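My phone and the car: what I learned about holders

January - by Fereshteh Zarei

For many years I kept my phone in the cup holder of the car. When I needed directions, I listened to the voice and tried not to look down. This worked well in my own city, where I know most of the streets, but last fall I started to drive to a new job on the other side of the river, and the voice was always telling me "keep left" when there were two lefts. I missed the same exit three mornings in one week. So I decided to buy a proper holder.

I did not expect that it would take me two months and three holders to be satisfied.

The first one was a Tekwood with a suction cup for the windshield. It was the cheapest in the shop and the box promised that it would hold any phone of any size. It held my phone very well. The windshield was the problem. My car has a glass that leans back a lot, and the arm was too short, so the phone was far away from me, close to the wipers. To touch the screen I had to lift my back from the seat. Also, where I live, you should check what the law permits on the windshield before you put something there. I checked after. 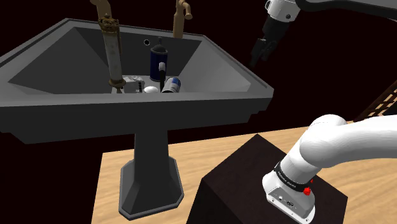 The vent clip

The second holder was a Lisen, a small clip that goes on the air vent. My colleague Patricio Bustamante has used one for years and he recommended it very strongly. I liked it immediately. It is light, it goes in and out in two seconds, and the phone is near the hand. If your vents have straight horizontal blades, I think you can stop reading here and buy one like this.

My vents are round. The clip turned with the blades each time I took a corner, and slowly the phone would end up lying on its side, with the map turning also to follow it. I tried with a piece of rubber band behind the hook and it was better, but in winter there is another difficulty. The heater blows directly on the back of the phone. On one long drive the screen became dim by itself and showed a warning about temperature, in the middle of a road I did not know. I closed that vent, and then my hands were cold.

Patricio says that I should change the car. He was not completely joking.

The one I kept

The third is an Arroyo, and it sits on the dashboard with an adhesive base. I had avoided this type, as I was afraid of leaving a mark. But I read the instructions slowly this time, both pages, and followed them in order. Clean the place with the small alcohol wipe. Wait until it is dry. Press the base for 30 seconds with the full palm. Then leave it alone for a night, with no phone in it. I think many people skip this last part, and then they write in the reviews that it fell.
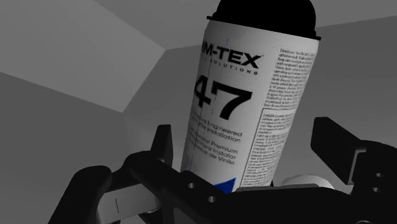

Image source: Simulated render

It uses a magnet, so I also needed a case with a ring inside. I bought a Prollon, in dark green. The case is a little thicker than I would like, and it does not slide easily into the pocket of my jeans, but the magnet is strong. I have now driven 600 miles with it, including the bad street behind the train station, and the phone has not moved.

Some small things I would tell to a friend before buying:

- Sit in your normal position and reach out your hand. Where the fingers arrive is where the phone should be.
- Look at the shape of your vents first, and only then at the reviews.
- Measure the phone with its case on. I measured mine without, and the side arms of the Tekwood were almost too narrow.
- Think about the charging cable. With the Arroyo mine comes from below and crosses the radio, and I still don't have a good answer for it.

The Tekwood is now in the kitchen, stuck on the tiles, and I use it for following recipes - there it is very good. The Lisen I gave to my sister, whose vents are straight.

Recent posts

Do I need a screen protector on a two-year-old phone?
Exit 93 and other places where my map is wrong
Three charging cables and how each one broke
Cleaning the speaker holes with a soft brush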